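Resoling and conditioning notes: two pairs of boots, one winter

I have been keeping a log of my leather footwear since last April, mostly to find out whether the money I spend on conditioners does anything measurable. This entry covers the Rikard chukkas and the Fastholm service boots. The Zindari loafers are still at the cobbler and will get their own post.

Both pairs are the same nominal size, but the lasts differ. The Rikard runs long and narrow through the toe box. The Fastholm is a half size shorter in practice and wider at the ball. If you are between sizes, go down in the Rikard and stay put in the Fastholm. I wear a mid-weight wool sock with both. With a thin cotton sock the Rikard slips at the heel, and a tongue pad fixes most of it.

Wear log

The Fastholm pair was worn on 122 days. The Rikard got fewer, and none in heavy rain. I rotate so that no pair is worn two days running, with cedar trees in overnight. Unvarnished cedar only. The varnished ones look better on a shelf but absorb very little moisture.

Sole wear on the Fastholm is concentrated at the outer heel, which matches every other pair I have owned. The rubber top-lift has lost a bit over a third of its thickness on that corner. The Rikard has a crepe sole and the wear is more even, although crepe picks up grit and goes grey within a week. I have stopped trying to clean it.

The colour change is larger than I expected. The Fastholm leather started as a mid tan and is now closer to chestnut across the vamp, lighter at the flex points. The Rikard is a dark olive suede and has moved very little, apart from some flattening of the nap where the cuffs of my trousers rub.

Conditioner

I used the Wijesinghe balm on the left Fastholm boot and a generic neatsfoot compound on the right, applied on the same evening each month. Same cloth type, same quantity by weight, left for twelve hours and then brushed. The neatsfoot boot darkened sooner and is noticeably softer at the ankle. The balm boot has held its shape and takes a better shine. The creases are about equal in depth. I can't separate the effect of the product from the fact that I step off kerbs with my right foot.

On cost, the balm works out at nearly three times the price per application. For a work boot I would buy the neatsfoot. For anything with a structured toe I would pay for the balm, and I have now treated both boots with it so that the colours have a chance of converging.

Suede gets a brass brush, an eraser and a fluorocarbon-free spray. I do this outside on the back step.

Finishing the edges

The welt edges on the Fastholm had gone furry by midwinter. I sanded them with 400 grit, wiped them down, and applied two coats of edge dressing with a wool dauber. Starting at 400 was a mistake on the heel stack, where the layers had lifted slightly and needed something coarser first. I went over it again a week later. The finish is now flat and even, with one small run on the inside of the left heel.

Laces: waxed cotton, replaced once. The originals frayed at the third eyelet. The replacements are a touch long and I double-knot them.

Next month I will have the Zindari pair back and can compare a cemented sole against the two stitched ones. I am also going to try a toe plate on the Fastholm, flush-mounted, if the cobbler has the right size in stock. 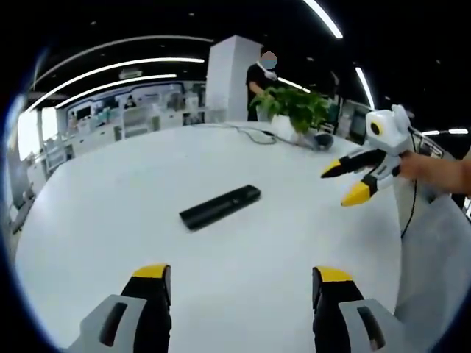 The alternative is a stick-on rubber half sole, but it adds height at the forefoot and changes how the boot rolls, so I would prefer the plate.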